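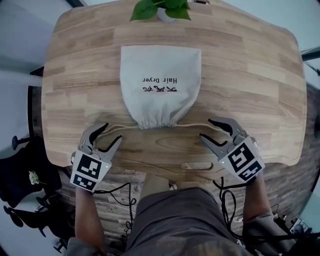
Jandale House Guest Services – Room Set-Up Guide

Section 5: Getting the room's extras ready

Okay, you've done the bed and the bathroom, so now we get to my favorite part, the small stuff. I wrote this section after a long August of running up and down stairs with things people couldn't find (my knees remember it well!), and I've changed it a few times since. If anything doesn't match what you see in your room, go with the checklist on the inside of the closet door and tell me later.

Before you start

You'll need the extras tote from the linen room, a dry cloth, and your room sheet. Room 323 has its own tote with a green tag, so please don't grab that one for the other rooms.

Hair dryer

1. Take the dryer out of its cloth bag and look over the whole cord, from the plug up to the handle. I run it through my fingers slowly.
2. Plug it in at the desk outlet and run it on low, then on high. A few seconds each is plenty.
3. Pop off the back filter and wipe out the lint. There's always more than you'd think.
4. Let it cool all the way down. I go and do the coffee tray while I wait.
5. Fold the cord in loose loops and fasten it with the strap. Don't wind it around the handle – that's how we lost two of them last year.
6. Put it back in the bag, pull the drawstring closed, and leave it on the closet shelf with the printed side facing out.

CAUTION: Never bag a warm dryer. If you smell anything burnt, or the cord feels stiff or nicked, unplug it, put a red tag on it and bring it to the desk. Don't try it a second time.

Note: The bags go in the cold wash with the pillow protectors and then hang to dry. I put one through the dryer once and it came out the right size for a banana.

Coffee tray

1. Empty the kettle, even if it looks clean, and wipe the outside.
2. Set out two mugs, two spoons and the little Urnura tea box. Top the box up from the tote.
3. Check the dates on the milk pods. Anything that runs out this week comes back downstairs.

Note: Lies Van den Broek looks after the kettles, so if you see white flakes inside, write the room number on her list by the sink. Please leave the vinegar to her. She has a system and I have been told off.

Safe

1. Open it with the staff code and feel all the way to the back for passports and earrings.
2. Close it, lock it, open it again. If the Pukton keypad beeps three times, it wants new batteries.
3. Leave the door open an inch so the next guest can set a code.

CAUTION: If you find cash or jewelry in there, call the desk and stay in the room until one of us comes up. Don't carry it down yourself, even if it's only five dollars.

Plants

They get a small drink on Fridays, and that's it. I know they look thirsty, but two of us watering the same pot is how I ended up with a soggy windowsill. Turn the pot a little while you're there and pick off any yellow leaves.

When you're done, tick the extras box on your room sheet and bring the tote back down. Section 6 has the balcony doors.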